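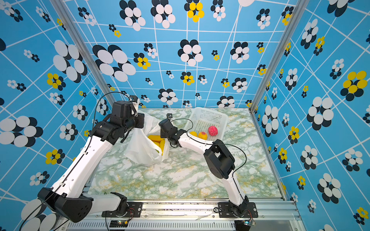
A reader in Ilar wrote to say that every plastic bag she brings home ends its life in the same drawer, and that by April the drawer no longer closes. She asked whether bags are worth keeping at all, and whether food should stay in them once it is in the kitchen. Her letter covers most of what the household desk at Halerel is asked on the subject, and the guidance below has been revised accordingly.

Unpacking

Bags should be emptied on the day of shopping. Set the bag on a clear stretch of counter or table, open the mouth fully and fold the rim outward once so that it stays open. Lift items out one at a time. Tipping a bag over bruises soft fruit and sends round items to the floor.

Begin with anything that belongs in the freezer, then the refrigerator. Dry goods can wait. Eggs and bread are best taken out before the heavier items beside them are moved, as a jar that leans on a loaf will fall into its place when the loaf is lifted.

Wipe the counter when the bags have been cleared. Bags stand on shop floors, in cart seats and in car trunks, and the underside is seldom clean.

Fruit and vegetables

Most produce should not remain in a closed plastic bag at room temperature. Moisture gathers on the inside, and mold follows.

Bananas: remove from the bag at once and keep on the counter, away from direct sun. Hang them if a hook is available. Bananas give off a gas that hastens ripening in other fruit, so keep them apart from apples, pears and avocados unless that is the result wanted. Ripe bananas may go into the refrigerator; the skin will darken, but the fruit inside keeps a few days longer.

Corn on the cob: leave the husks on and refrigerate promptly. Sweet corn loses its flavor quickly in a warm kitchen. Husked ears should be wrapped or placed in a covered container and eaten within a day or two.

Potatoes and onions: store both in a dark, dry, airy place, in separate containers. A paper bag with the top left open is suitable. A plastic bag is not.

Leafy greens: these do well in plastic, in the refrigerator, with a dry paper towel folded inside. Change the towel when it feels damp.

Mushrooms: move to a paper bag and fold the top over loosely.

Cleaning bags for reuse

A bag that has held raw meat, poultry or fish should be discarded. The same applies to any bag with a split seam or a stretched handle.

Other bags may be wiped inside with a cloth wrung out in warm water and dish soap, then wiped again with plain water. Turn the bag inside out and hang it by one handle until fully dry - overnight is usually enough. A bag folded while damp will smell by the end of the week, and the smell passes to whatever is stored beside it.

Cloth bags may generally be machine washed. Check the label first, as some have a stiff card base that must be removed.

Folding and storage

Lay the bag flat and press out the air from the bottom toward the handles. Fold lengthwise in half, then in half again, to make a long strip. Roll the strip from the bottom and tuck the handles into the last turn. Rolled bags stand upright in a small box and can be taken one at a time without pulling out the rest.

When the Toma branch cleared its shared kitchen, staff counted 358 plastic bags and kept 23. The rest were torn, sticky or too thin to hold a carton of milk. A household of ordinary size needs far fewer than it owns. Four large bags by the door and one box of small ones under the sink will serve for most purposes, including lining wastebaskets and wrapping shoes for travel.

Keep all plastic bags out of the reach of babies, young children and pets. A low drawer without a latch is not a suitable place.

Disposal

Thin plastic bags can jam the equipment at sorting plants and in many districts are not accepted in curbside recycling. Residents of Ilar and Prollo should consult the local collection notice before placing them in any bin. Where a store provides a collection box, bags should be empty, dry and free of paper receipts.

Page revised 12th October. Replaces leaflet 331.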